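Print | E-mail

Prusberg sportswear maker to put athletes on its board

Last updated: 2025-11-29

Masitance, the running and training apparel company based in Prusberg, will give two seats on its board to athletes it sponsors. It is the first time in the company's history that the people who wear its gear for a living will get a vote on how the business is run — and it could be a great step for the sport.
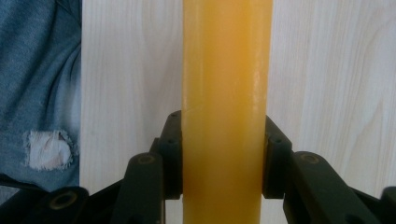
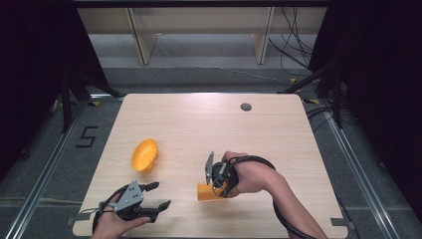 The seats will be filled by election. All 310 athletes with a current Masitance contract can run and all of them can vote, from marathon winners down to the college graduates on one-year shoe-and-travel deals. Each contract counts for one vote, whatever it pays. The two winners will serve for two years and will sit in on everything the other directors do, including the meetings where sponsorship budgets are set.

The plan goes back to October, when the company sent a letter to its athletes asking what they wanted from it besides money. The answers came back fast, and plenty of them ran to several pages! Runners wrote about being asked to pose for campaigns they hadn't read. They wrote about contracts that cut pay during pregnancy or after surgery. Several wanted to know why a jacket they had tested and hated had gone into stores anyway, with their names on the tag.

Masitance has already acted on part of that. Pay cuts for injury and pregnancy are gone from every new contract, and athletes on older deals can switch over without giving anything up. Anyone featured in an ad will now see the full text a week before it runs and can pull out at no cost.

Customers seem to like what they see. The company put the board plan up for comment on its website and got 1,636 replies, a huge number for a label that sells mostly through its own shop and a handful of running stores. A lot of them came from club runners who wanted to know if they could vote too. They can't, at least for now, but the company says it will hold an open meeting for customers every spring, with both athlete directors on stage to take questions.

Other brands are watching. Desmet, which makes track spikes and sponsors 33 middle-distance runners, said it will set up an athlete panel of its own next year. The panel will advise on contracts and advertising but won't have a vote. Stidik, best known for its swim caps and goggles, said it has no such plans but would follow the Masitance election with interest.

There are open questions. A sponsored athlete on the board will be voting on a budget that pays his or her own bills, and the rules say only that directors must leave the room when their own contract comes up. Athletes who switch to another brand in the middle of a term lose the seat right away, and the runner-up steps in. How much two votes can do is also hard to say, given that the other 6 directors were all picked by the owners.

Still, it is exciting to see a sports company hand over something more than a bonus and a free pair of shoes. Athletes have been the faces of these brands for decades, and they have taken the heat whenever a boss said something the public didn't like. Two of them will now be sitting at the table when those decisions get made, with their own copy of the numbers and the right to say no.

Candidates have until the end of January to put their names in. Voting will be online and will stay open for two weeks, and the results will be posted on the company's website the day after it closes.

Print | E-mail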